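Clusus hand gripper: left finger lags the right. Shims or pads?
Forum: End Effectors > Setup and Upkeep

tinpail
We run a Clusus two-finger gripper, the hand-held version with the camera on the back, doing pick and place on bottles at a mock kitchen table. After I swapped the fingertips in April the left one started arriving late. Not by much, but anything light gets shoved sideways before the right finger shows up to the party. Full bottles don't care. Near-empty ones go for a walk.

My test piece is the little one with the orange cap. Both dark tips are torqued to the number on the sheet. I've done it 8 times and I'm starting to take it personally.

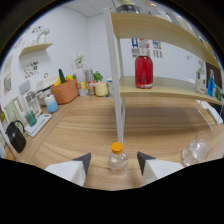 Fingers open on the test bottle. Red jar on the shelf behind is next in line.

Anyone shimmed these?

Kramer_A
Don't shim yet. What's your cycle count since the last time the slide was cleaned? Mine did exactly this and it was a ring of dried juice in the left rail.

tinpail
Counter says 657. The slide was cleaned at, let me look at the sheet, 559. So no, I don't think it's juice.

Kramer_A
I've had juice in there after 22.

oldbearing
It's the tips. Everybody cleans the rail because cleaning feels like progress. Loosen both tips, close the fingers on a straight piece of bar stock, tighten while closed. If you torque them open, each one settles wherever it likes, and the sheet will happily tell you it's fine.

Kramer_A
Closing on bar stock hides a sticky rail, it doesn't fix it. You'll line them up for one width and they'll be off at every other.

oldbearing
Then he'll find out when he tries another width. That's what the other bottles are for.

tinpail
Did it oldbearing's way first, mainly because I own bar stock and I'm out of swabs. Then went to the shelf and tried something else.

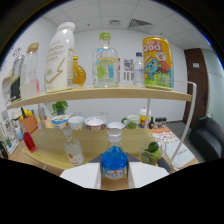 Second check, on the blue bottle with the limes next door.

The pads meet it together as far as I can tell by feel. Opened and closed a bunch of times, no nudge. The orange cap is still a bit off, call it half of what it was.

Kramer_A
Half of what it was at the narrow end, fine at the wide end. So the travel is dragging near closed. I'll just sit here quietly next to my earlier post.

oldbearing
Or the left pad is worn at the nose. Swap the pads side to side. If the lag moves, it's the pad. If it stays put, I'll buy Amber a box of swabs.

kwon_fan_22
We have the Kason fingers on ours and never had this.

oldbearing
You've also never used it, going by your other thread.

tinpail
Swapped the pads. Lag stayed on the left. Took the cover off, and there was a brown crust about the size of a grain of rice at the inner end of the left rail. Smells like soy sauce. Wiped it out, one drop of the Lanano light oil, tips reset on the bar again. The orange cap now stays where I put it.

Kramer_A
Soy sauce is new. I prefer the ones with a long tip, oldbearing.

oldbearing
Swabs are in the mail. He still needed the tips reset.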